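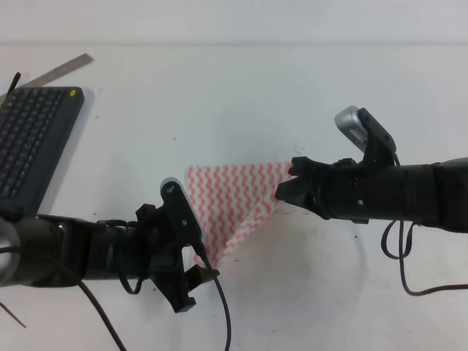
Both arms on the striped cloth, left one down by the fold

Two different grippers for cloth folding – swap one or tune both?

Rosemarie Haberkorn
Posted in Grippers and end tools, August

Hi all. Bit of a rush, I have the bench until 4 and then lose it to somebody else.

Two arm setup, facing each other over a white table, wrist camera on each. Task is dead simple on paper: pick up a crumpled tea-towel sized cloth by two corners, pull it flat, fold once. Left arm has the Olska parallel gripper, right arm has the Stivenard with the narrow pointed fingers. Wanted to compare them before we buy more of either.

What I get over 90 tries on the same cloth:

Olska (left) – 67 good corner grabs. When it misses it usually pushes the fabric along the table and makes a new wrinkle. Once it has hold it never lets go.

Stivenard (right) – finds the edge more often, I'd guess, but I haven't got a fair number becuase I changed the closing force halfway through. Slips when the left arm starts pulling. Sometimes picks up one layer when I want two.

Things I've tried: slower approach, lower approach, 3 different closing speeds. Rubbing the Stivenard tips with fine sandpaper (helped for a morning). Moving the left wrist camera up a notch, which made the fold easier to see but the corner worse.

So, questions really. Should I put the same gripper on both sides and stop messing about? Or is it normal to have one that's good at finding and one that's good at holding? Also is the wrist camera view enough for corners or do I need the fixed one as well. Controller is a Rumeo, both arms on the one box, if that matters.

Cloth is cotton, white with pink-red wavy stripes. Picked it for no good reason, it was in the drawer.

tapwrench
Replied the same evening

Keep them different for now. I ran a matched pair for most of a year and all it did was make both sides fail the same way.

Before you spend anything, do the force test properly. Fix the closing force on the right, write it down, don't touch it, do your 90 again. At the moment you're comparing a gripper with a gripper-that-changed, so the 67 has nothing to sit next to. Same starting crumple as well if you can manage it. I drop the cloth from a set height through a hoop, it isn't perfect but it's fairer than placing it by hand.

The slipping sounds like timing more than grip. If the left starts its pull before the right has finished closing you'll lose it every time, with any fingers. On my old Rumeo there was a wait setting per arm and it was off out of the box. Have a look. Put a short pause in, half a second, see if the slips go away.

For the tips – sandpaper wears off, as you found. Thin soft pads, glued, trimmed right to the point. Don't let them stick out past the metal or you'll lose the thing pointed fingers are good at, getting under an edge.

On one layer or two: come in flatter for one, steeper for two. Took me ages to work that out and I still can't tell you why.

Cameras. Use the fixed one to decide which corner, wrist one for the last few centimetres. Wrist alone gets lost as soon as a fold hangs over the corner you want. And watch your stripes, wavy lines look a lot like wrinkles to some edge finders. Try a plain cloth once just to rule it out.

Also clip your cables up closer to the arm. Loops hanging under the wrist will catch the cloth sooner or later, mine did.

Bexley_M
Replied the next day

just get Ene fingers for both. they fit everything. had mine on over 4,000 cycles no problems

Rosemarie Haberkorn
Replied later that day

Thanks both. The wait setting WAS off. Put the pause in and ran a short batch before I got thrown off the bench, far fewer slips on the right, will do the full 90 with the force left alone next time I'm in.

Tried a plain cloth too. Corner finding a bit better on the left, no change on the right, so perhaps the stripes are only half of it. Haven't done pads yet, waiting on glue.

@Bexley_M do the Ene ones go on the Stivenard without an adaptor? Their page says one thing and the drawing says another. And was that on cloth or on hard parts?

Bexley_M
Replied the same night

hard parts mostly. little boxes. think there was a adaptor yeah, would have to look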